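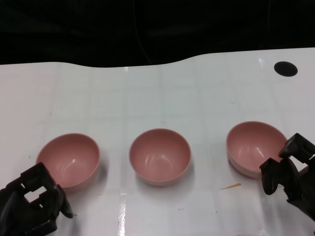

I have been putting off writing about the planner for months, mostly because every time I sat down to do it I'd find one more thing to fix and then the post would be out of date before it was finished. So tonight I've made tea, closed the terminal (well, minimized it) and I'm just going to write.

If you've been reading since August you'll remember that Jendness started life as a single-arm planner. One arm, one queue of goals, one very patient collision checker. Adding the second arm sounded like a weekend job. You copy the config, flip a sign or two, and off you go! What I had at the end of that weekend was two planners that each believed they had the whole table to themselves, and a log file I was a bit scared to open.

The bowl task is what finally made me do it properly. Nesting three matching bowls is the sort of thing you'd do while talking on the phone, but it's lovely for finding out where your software is fibbing. They're all the same pink, the same size and the same shape, so the perception side can't lean on color to tell them apart. My old tracker handed out IDs by nearest match on every update, and whenever a gripper covered part of a rim the fitted circle would slide sideways and two bowls would swap names. The planner would then very politely send the left arm after the bowl on the right.

The new tracker, which I've named Kemeys, keeps an ID until it has a good reason to drop it. It fits an ellipse to whatever bit of rim it can see, and if too much is hidden it holds the last pose and widens the uncertainty. It also has to cope with a white, shiny tabletop, and I spent far too many evenings on glare. Those bright curved highlights inside a bowl look an awful lot like a rim if you're an edge detector! I now throw out any arc that sits inside a stronger ellipse, and that one check did more good than all my threshold fiddling put together.

On the planning side, both arms now share one timeline. Each reserves the space it means to sweep through, and the middle bowl, being reachable from both sides, has a lock that only one arm can hold. I replayed 659 logged plans through it and got 117 rejections, nearly all of them from the lock timing out too early. I've raised the timeout to 2 seconds and still need to run the whole batch again.

Next up is getting the release step to wait for the wrist to settle before the fingers open. I have a branch for it, and the tests on that branch are red at the moment.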